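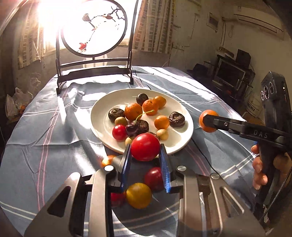 Resources > Automation > Staffing

3 min read

How to move a fruit packing shift onto hand-held grippers

At Draltell we switched one gift-box line from gloves to trigger grippers in April. The steps we followed should suit any small packing room.

1. Start with mixed fruit. A tomato and a mandarin need different pressure, and packers learn the trigger faster when they go back and forth between them.

2. Set the pace low. We dropped the target to 500 pieces per shift for the first weeks -- it had been 836 by hand -- and left pay alone.

3. Rewrite the job sheet before the first shift. Ours now lists gripping, checking pads and logging bruised fruit. Sorting by eye stayed with the packers.

4. Rotate every hour. Holding a handle tires the wrist and the trigger finger, even for people who have packed for years.

5. Say plainly what the recordings are for. Ours train the arm planned for the Clulby line. Put in writing which jobs change when it arrives, and who gets first pick of the new ones.

6. Review at 3000 logged picks. Ask the packers which fruit they would still pick up by hand. Ours said cherries, and those went back to gloves the next Wednesday.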